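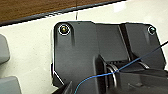 Skurkport opens orders for Grurkley bench kit

News > Trade > Press releases

Print this page | E-mail to a friend | 3 shares | 0 comments

SOVBY, February. For immediate release.

Skurkport today opens orders for Grurkley, a bench-top robot kit for small repair shops and assembly rooms. One arm, one two-finger gripper, one small wrist camera, software included. Sets up on an ordinary table. No cage, no floor bolts, single plug.

Grurkley is meant for the fiddly stuff. Plastic housings with screws along the top edge, metal loops in slots, thin blue wire running over the lot. Work that people do well for the first hour and less well after lunch. The arm is slow and is meant to be slow. Wrist camera looks straight down at the part, so the operator sees on screen what the gripper is going for.

What is in the box: arm, gripper, camera, mains lead, spare finger tips, a printed guide of 12 pages. The guide is short on purpose. Our first one ran much longer and the trial shops told us they hadn't read it.

Training a new job is done by hand. Hold the arm, move it through the task, press save. Repeat untill the software says it has enough, usually 15 goes for a simple pick and place, more for anything with a wire in it. Wires are still the hard part and we would rather say so now. Shops wanting to do mostly cable work should ring us before ordering.

Trials ran at Lim, our partner workshop, on the same benches the staff use every day. The arm handled over 700 parts there. Changes made as a result: softer finger tips, a bigger stop button, and a camera bracket that no longer works itself loose. The new bracket is fitted to all kits as standard.

Kits ship from the Sovby works. Warranty is 2 years on the arm, and covers teh gripper motor but not finger tips, which wear out and are sold in pairs. Existing Skurkport customers can add Grurkley to their current service plan. Price on request, depends on the number of arms and whether you want a training visit.

Demonstrations at Sovby most afternoons, bring your own parts. Small ones please, nothing that needs two people to lift. Booking through the Skurkport sales desk.

ENDS

Print this page | E-mail to a friend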